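Home Stories Archive Submit Contact

The Table at Grirkgate

Kirsty Whitcombe had cleared houses for Kananar for 20 years, and now she was paid to watch a program practise it.

"Drarkero did 769 rooms overnight," said In-ho Son.

"Did it meet anyone's widow?"

He went on typing. There had been two of them on the training desk since June, and the van crews had gone down to two as well. The company called this freeing people up. Freed up for what, Kirsty had asked, and got a leaflet.

"It only has to learn what's on a table," In-ho said. "What to pick up first."

"I'd ask first."

"There's no one in there to ask."

He turned the screen towards her.
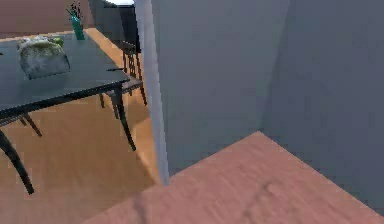
The dining room, Grirkgate set. Table, bottle vase with sticks, one black chair in view.

"What's the green thing?" she said.

"You tell me. You're the expert."

She leaned in. It looked mossy, like a loaf left out in a wood. The form wanted a name, a weight and a value. Under value she typed "depends who made it", and the box turned red.

"It won't take that," said In-ho.

"No," said Kirsty, and typed it again.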